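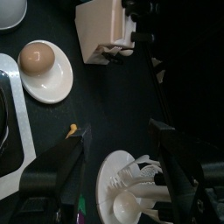 Gripper stops short on plastic cutlery, fault 3606

thulani_m
Anyone else getting 3606 on the Grolitz wrist when it picks up light plastic utensils? Spoons are fine one at a time. With several on the same plate it closes, faults and holds position until I clear it by hand. 37 faults out of 400 picks since we updated in October.

lambrosf
3606 is finger position mismatch. One finger stopped before the other. Check for a handle jammed under the right finger. We had that a lot with forks.

chrysoula.k
I'd look at the force limit first. The update put ours back to default and we got the same code.

thulani_m
Force limit is what I set it to before. Handles under the finger is possible, they do slide that way.

lambrosf
Then raise your approach height and come down straight. Cleared it for us.

chrysoula.k
That only hides it. If the finger is pressing on a handle you should get 3601 (contact) before it ever tries to close. I wouldn't run it near anything breakable until you know why 3601 isn't coming up.

lambrosf
3601 never trips on thin plastic. Not enough load.

makis_c
Please don't clear it by hand with the power on. Mine finished closing on my thumb when the fault reset. Use the stop first.

thulani_m
Didn't know it did that. Will use the stop, try the height change and post the log.

Related threads
Zurnow controller drops connection after restart
Dredance finger pads peeling
Baluyot mount loose at wrist

Contact the moderators | Back to top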